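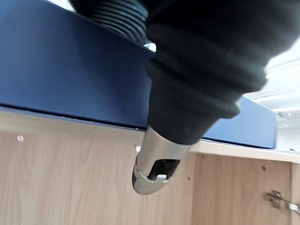
25th May - cabinets, still

Back from Bostbridge with a sore knee, which is rich, given that I no longer kneel. The robot kneels, or does whatever it does down there, and I stand behind it with a tablet and develop a bad back instead.

Desk units all morning. Light wood, doors on hinges, a blue box at each one that has to be dealt with before anyone can sign for the desk. Grasso want 600 of these checked before the end of June. We stand at 532, so the rest should be easy, and I have now written that down where it can be used against me.

My title changed again. I was a fitter for 11 years. Last month I was an "operator," and as of today's email I am a "cell lead," the cell being me and the machine. The pay has not been told about any of this.

What I do all day is wait. It works a door at the speed of a man reading the terms and conditions, and I am not to help. Helping spoils the log. So I watch a hinge I could have set in my sleep, and I keep my hands in my pockets, and by ten o'clock I know every whorl in the wood. Then it asks for me, always when I have just poured a coffee. Kekora's software calls this "requesting assistance." My mother used to do it by banging on the ceiling.

Fair's fair, though. The underside of a desk is a miserable place and I don't miss it. I used to come home with carpet burn and a crick in my neck and snap at everyone. Now I come home rested and snap at everyone.

The box under the desktop was the afternoon's business. I ate a sandwich through most of it. 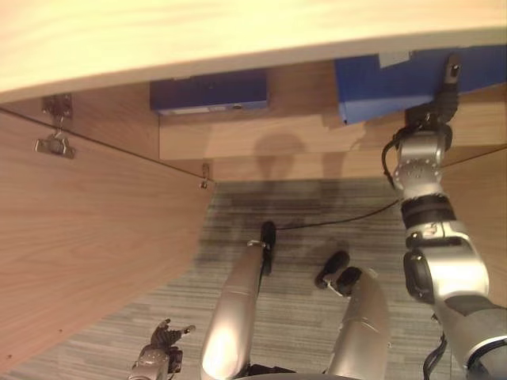 Fiorella Mancuso thinks I have it backwards. The waiting is the job now, she told me on the phone, and I should ask for it to be written into the contract before Kondo works out that one person can wait for two machines at once. She said they tried it at her place in the spring, nine fitters down to four, and the four are run ragged going from one to the next. Nobody was let go exactly - they were "moved to packing."

I hadn't thought of packing. I asked whether it was bad. She said it's fine if you like tape.

Must find the contract. I think it's in the drawer with the takeout menus. Early start tomorrow, new batch of doors.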